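Home Shop Small Audio Cases Returns Spares Contact

Filed under: Earbuds / Pink and Purple Things / Used and Checked

Clutdale Spares & Seconds

Prirkora wireless earbuds with charging case, lilac-pink
Stock number 3636
Price: 65, case included
Condition: used, checked, wiped, wiped again

Every June a certain number of earbuds come back to us, and most of them are black. These are lilac-pink, or lavender, or pale purple, depending on who at Clutdale is holding them and which lamp is on. Grażyna Nowakowski wrote "lilac" on the stock card. Siebe Maes crossed it out and wrote "pink." We have left both words in the listing so the search box can sort it out.

You get two earbuds and one charging case. You don't get the retail carton, the little booklet in eleven languages, or a cable. If you own a phone you already have a drawer full of cables and we'd feel bad adding to it.

The case

Rounded at every corner, so it goes into a pocket easily and comes out of it easily too, usually over a storm drain. The lid flips up on a hinge that Henk Jacobs opened and closed 300 times while listening to a ball game. He reports that it still shuts and that his team lost. Each earbud has its own molded cradle. They go in one way only, and if you find yourself pushing, you have the left one in your right hand.

The finish is matte. Matte pink plastic picks up smudges the way a white shirt picks up soup, and this one has lived a little. A slightly damp cloth takes most of it off. Please don't use the green side of a kitchen sponge. Someone did, and that case is now in the parts bin looking frosted.

The earbuds

Small, light, with a round button area on the outer face. Tap once for pause, twice for next song, three times for a voice assistant you didn't want. White silicone tips. If the tips don't suit your ears, we sell spares in small, medium and large, and a size the maker calls "medium plus" that none of us can tell from medium.

Playing time on our bench test came to 522 minutes, counting top-ups from the case. Dayana Cabrera ran the test on a loop of one album and has asked not to be given the job again.
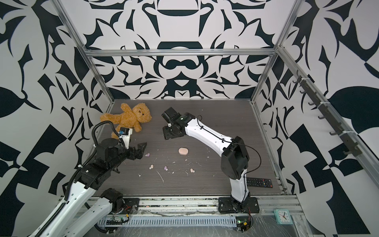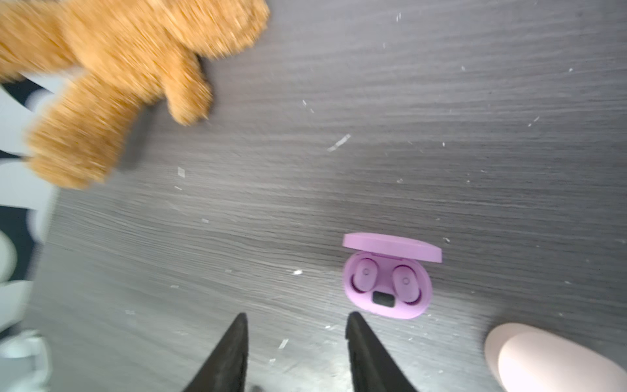
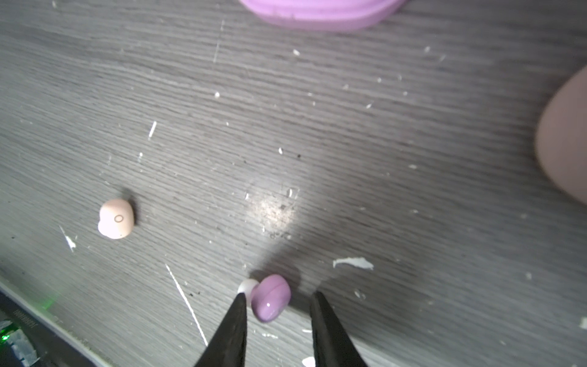
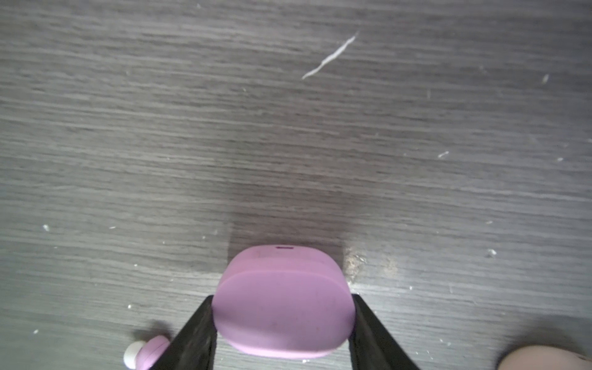

The lilac-pink case turns up open in the second picture and held shut in the fourth. The third has the earbuds out on the table.

What we check before it ships

- Both earbuds charge in the case. You'd think this would go without saying.
- Both earbuds play, at the same volume, at the same time.
- The lid closes and stays closed when the case is turned upside down and given a modest shake. We do this over a towel.
- The seam around the case is tight all the way, with no gap big enough to catch a fingernail.
- The charging port is free of lint. Pocket lint packs down into something close to felt, and we have pulled out enough of it to stuff a toy.
- Fresh silicone tips. Ear tips are not a thing anyone should inherit.

What we don't check

Whether they survive the washing machine. The maker says no. Customers keep running the experiment for us and mailing in the results, which are damp.

We also don't check the microphone in a high wind, on a motorcycle, or in the cheese aisle next to the big refrigerators, although a customer did write in with strong opinions about that last one.

Pairing

Open the lid, leave the earbuds in their cradles, and hold the button on the back for a slow count of five. They'll appear on your phone as PRK-HWANG. Hwang is the model name. Several people have refused to connect because they thought it was the guy upstairs.

If only one side plays, put both back, shut the lid, go make coffee, and start over.

Losing one

You will, so we may as well quote you now. Single earbuds, left or right, are 22 when we have them. We have more rights than lefts. Single cases are 18. A replacement earbud has to be paired to its new partner, and Somtochukwu Adeleke does that in the shop at no charge if you bring the case along. Bring the case charged. He can't do much with a flat one except admire the color.

Goes with

Stinosis wrist loop for cases, gray or gray
Silicone tips, white, bag of six
Soft cleaning brush, the kind that looks like it belongs to a doll

Returns

Two weeks, both earbuds, in the case. We do count them.

Page last updated: June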